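Who Looks After the Hand-Held Grippers at Station 5?

The technician who keeps the hand-held grippers running at Welemum has a low opinion of the word "maintenance-free." It was in the sales sheet from Zetar, the firm that built the pair, and he has it pinned over his bench with the word circled.

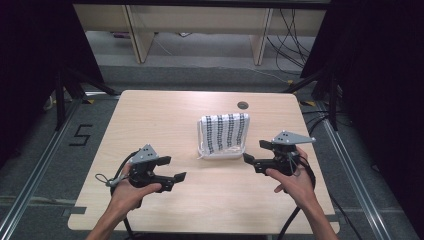

"They told us there was nothing in there to go wrong," he says. "Two fingers, a handle, a plate, a cable. I've been fixing things since before I could drive, and a cable is something to go wrong."

I had come to ask how a station gets set up in the morning, and whether it is as quick as the company says. Welemum's own web page promises that a person can walk up, take a gripper in each hand and be recording in moments. The recordings go to teach a robot arm how to handle cloth, boxes and kitchen things. The technician agrees that a person can walk up. The rest, he says, depends on who was there the day before.

His day starts at 7:30, before the operators arrive. He opens and closes each gripper 100 times by hand and listens. A good one is nearly silent. A bad one clicks, usually near the closed end, and the click means a screw has backed out under the plate. He used to tighten those with whatever was on the bench. Now he uses thread locker and a small torque driver that he paid for himself.

Does he need to do it 100 times? I ask because it sounds like a ritual.

"Probably not," he says. "Forty would find most of it. But I had one that clicked at 68 and not before, and it ruined a whole morning of recordings. So now it's 100, and people can laugh."

After that come the fingertips. The pads wear on the edge that meets the table, and a worn pad lets thin fabric slide. Zetar says to change them every 393 hours of use. He thinks that number came out of a test with hard plastic blocks. With cloth the grip goes sooner, by his reckoning, though he admits he has not kept the kind of log that would prove it. When I press him on this he shrugs. "I have a notebook. It's not science. But their number isn't science either, it's a number on a sheet."

The cables are the part he complains about most. Each gripper trails one, and each operator pulls on it differently. Tall people yank. People who sit down let it drag and then stand on it. He has replaced more connectors than anything else, and in August he changed the way they leave the handle, adding a loop of slack and a second tie. Failures dropped, he says. I asked by how much and he said "enough." The supervisor, who was standing nearby, said the drop also came at a time when the station was used less. The technician did not argue the point.

Then there is calibration. The software, called Flollora, wants to know how far apart the fingers are at fully open and fully closed, and it asks for this at the start of each shift. The check takes a minute or two. If it fails, the screen shows error 369, and that is all it shows.

"369 can be a dirty sensor, a bent finger, a loose plug, or the program being in a mood," he says. "I asked them for a list. They sent me a link to the same page that says call support."

His own order is plug first, then wipe the sensor, then swap the gripper for the spare and see whether the error follows it. He wrote that on a card and taped it up where operators could read it. Most of them still come and get him.

I asked whether all this care makes the robot any better in the end. The supervisor said yes, cleaner recordings make for better training, and mentioned a trial with Hodžić, a linen supplier that wants its folding automated. She could not show me results from it. The technician took longer to answer.

"I couldn't tell you," he said. "I know a loose finger makes bad data, because I can see it wobble when they play it back. Whether tight fingers make a good robot — ask me when it folds something on its own."

He has asked for two more spare grippers and a proper drawer of pads. So far he has been given the drawer.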